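Gripper trials, Marikar bench – April

Quick dump of notes from the gripper comparison, more when I get time. Two grippers, same arm, same fixture board with the computer parts in it. Wirik first, then the Iltia. 40 tries each, Sumaiya Debnath running the arm and me on the clipboard.

Wirik: 36 good out of 40. Four misses, all on the memory module. Soft on the grip force but very repeatble. Controller dropped off Rosbridge once, restarted, fine after.

Iltia: still going. Faster to close, roughly 2 seconds a cycle quicker. Bit harsh on small parts – need to turn it down before the next batch.

Wrist camera stayed on for both. Mount is the same, only the fingers and the linkage change.

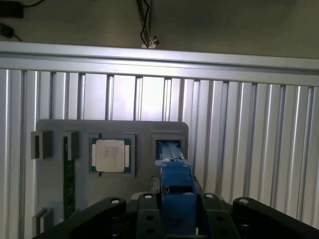 Wrist cam, blue block up at the right-hand slot. Processor in its socket next door.

Rest of the pics going up tonite. Score sheets are with Sumaiya if anyone wants them.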